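2025-07-10
By Estíbaliz Olmedo

Grultby's toy library is staying put, and it's getting a second room

Good news for anyone with small children, or anyone who has trodden on a plastic carrot in the dark. The toy library on Tam Street has had its lease renewed for another 5 years, and from November it will spread into the old wool shop next door. I've been a member since my eldest was in nappies, so don't expect me to be neutral here. I'm thrilled!

For those who haven't been in, it works much like the book sort. You pay your yearly fee, you get a card (mine is chewed), and you take home up to four toys for three weeks. Then you bring them back, ideally with all their bits, and your child cries in the doorway for a minute before spotting something better. There are 400 toys on the shelves at the moment, from wooden rattles up to a marble run so big it needs its own suitcase.

The trouble was the rent. Last winter the building changed hands and the new owners, a property firm called Rendora, wanted to look at the figures again. A few of us got properly worried. My neighbour had already started asking whether the church hall had any cupboards going spare. In the end both sides sat down in the spring, and what came out of it was a small rise for the room they've got and a decent price on the one next door, which had been standing dark ever since the wool shop moved to Uvitz.

I popped in to hear the details from Rocío Cantero, who has run the place since it opened and who was on her knees under a table at the time, hunting for a jigsaw piece. "I'd written the goodbye letter," she told me. "It was in my drafts for weeks. I deleted it the afternoon we signed and then I went and bought a cake." (Coffee and walnut, since I did ask.)
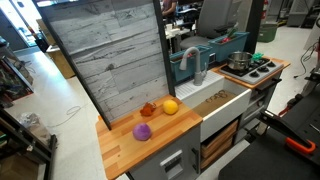
The new room will be for the under-sevens to play in while the grown-ups choose, and I can't tell you how much easier that'll make things. At the moment you're trying to read the age label on a box with one hand and holding on to somebody's hood with the other. There'll be a low fence, a soft floor and proper seats for adults, and the pushchairs can finally live somewhere other than across the front door. Rocío also wants a repair bench along the back wall, and Nicanor Quintana, who used to mend clocks, has said he'll do one afternoon a week on it. He's already fixed our shop till. It had been stuck on the same drawer noise since Christmas and my two were very sorry to see it go.

The fee is going up, I should say. It'll be 41 a year for a family from November, and if you join or renew before then you pay the old price. Grandparents can be added to a family card for nothing, and childminders should ask at the desk, as they have their own rate. Iker Bustamante, who minds three little ones on our road, reckons he'd still be quids in if it doubled. I wouldn't say that too loudly in there, Iker.

They're after donations too, but please read this part before you load the car. They would love train track, dressing-up clothes, dolls' houses and anything for babies under one, as those shelves get stripped bare. They can't take soft toys, anything with a missing battery cover, or board games that haven't been checked. I once handed over a fishing game with no fish in it and I still go a bit red when I see the box.

The first 100 families to renew get an extra toy on their card for the whole year, so five instead of four, and there were still plenty of those places left when I signed up. You can do it at the desk any morning they're open, or pick up a form from the chemist's. Bring your old card if you can find it.

Building work starts once the schools go back and the library will stay open all through it, apart from a couple of days when the doorway between the two rooms is knocked through. The dates will go up in the window. If you've got toys due back that week, just hang on to them, there won't be a fine.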